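Does a Tray Save Trips? Clearing a Small Round Table
Project report, Household Work and Space unit
Submitted May 14, 2019

1. Why we picked this

The course reader makes a claim that we kept coming back to: a tray cuts the work of clearing a table, whatever the table. No table size is given and no number of items. We doubted it. Most of us grew up clearing small tables by hand, and the tray in our kitchens was the thing in the way.

Our question was narrow. For a small round table set for one or two people, does using a tray make clearing faster, or does handling the tray eat up whatever it saves?

2. Setup

We used a shared room at the Jidville building with a small round table. The settings were kept light on purpose, usually a mug, a mat and one or two other pieces. The drop-off point was a counter 5 meters away. One of us had argued for a longer walk, which would have favored the tray, and we settled on the counter since it was already there.

We called the two methods Farah (tray) and Hustik (hands only), so that the person timing would not write "good way" and "bad way" on the sheet. This did happen in the first practice round.

In all we logged 47 clearings. A clearing started when the person touched the first thing and ended when the table was bare and everything stood on the counter. Dropping something ended the run and it was not logged, a rule we now think was a mistake.

3. What handling the tray involves

The reader treats the tray as if it arrives flat and ready. A rectangular tray on a round table is not that simple. It has to be brought in, tipped, laid down and squared up somewhere that does not push the mug toward the far side. The corners stick out past the rim if you set it near the edge. 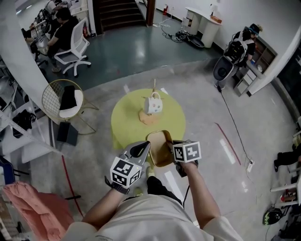 Figure 1. The gold-rimmed tray tilted up on its edge at the near rim of the table, with the dotted mug on its mat.

We had planned to time this part separately and did so only for the later runs. Total logged time for both methods came to 759 seconds, and we can't say with confidence how much of that was tray handling. Our sheets have a column for it, half of it blank.

4. Results, such as they are

With one mug and a mat, hands only was faster in most of the logged runs. With four or more pieces the tray came out ahead, though we had few of those runs. The mat was a problem in both methods. It has an irregular shape, and people disagreed about whether to carry it flat or fold it, so the same job was done three different ways by three people. We should have written that down as a rule before we began.

We also tried to estimate the yearly saving for a household using the Preno worksheet from class. It gave us around 1800 seconds a year in favor of the tray. We don't believe this number. The worksheet assumes every meal is cleared the same way, and it multiplies a small difference that our own data can barely support.

5. What we would change

Fix the mat rule. Log the drops. Use a round tray as a third method — it may be that our complaint is with corners and has little to do with trays. Run the larger settings as often as the small ones.

A repeat is planned for June with the same table and a new timing sheet.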